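3.2 Essuyage d'un objet rond sur plan de travail

La tâche étudiée porte sur l'essuyage d'un objet rond et orange au moyen d'un textile gris. Le poste se compose d'une table en bois clair posée sur une moquette grise. L'objet est maintenu d'un côté pendant que le textile est appliqué de l'autre (figure 3). 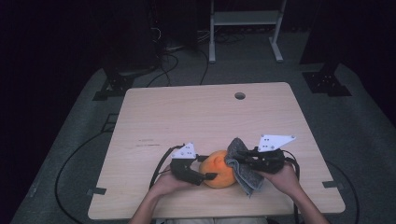

Équipe Gestes et textiles domestiques, laboratoire Mutiso
Figure 3. (a) Contact simultané de l'objet et du textile, qui retombe sur le côté droit.

Le corpus Flekia compte 249 essuyages, répartis entre 14 participants. Chaque essai est découpé en trois phases : saisie du textile, contact, dépose. La phase de contact est la plus variable — certains participants font tourner l'objet, d'autres déplacent seulement le textile. Un pli épais masque une partie de la surface et rend la fin du contact difficile à dater.
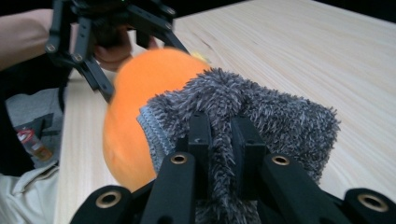

Équipe Gestes et textiles domestiques, laboratoire Mutiso
Figure 3 (suite). (b) Textile gris pincé, vu de près ; les fibres se resserrent en touffes autour du point de prise.

L'annotation retient donc le point de prise et non le contour du textile, trop irrégulier lorsque les fibres sont longues. Les essais où le textile a quitté la table ont été écartés.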